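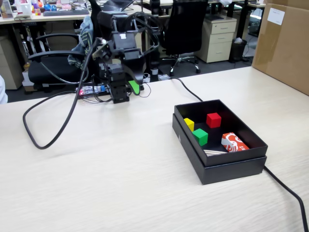 **Figura 2.** Montaje de la prueba con la pinza Waltik: brazo negro de servos, almohadilla verde en la punta de la pinza y caja negra abierta con tres cubos de madera.

### 4.2 Comparación de pinzas

Las pinzas Waltik y Korar se montaron en el mismo brazo y con el mismo controlador Widach. Con cada una se realizaron 80 intentos de agarre. La pinza Korar falló en casi 5 de ellos por cada cubo pegado a la pared de la caja. No se modificó la apertura máxima entre las 2 series.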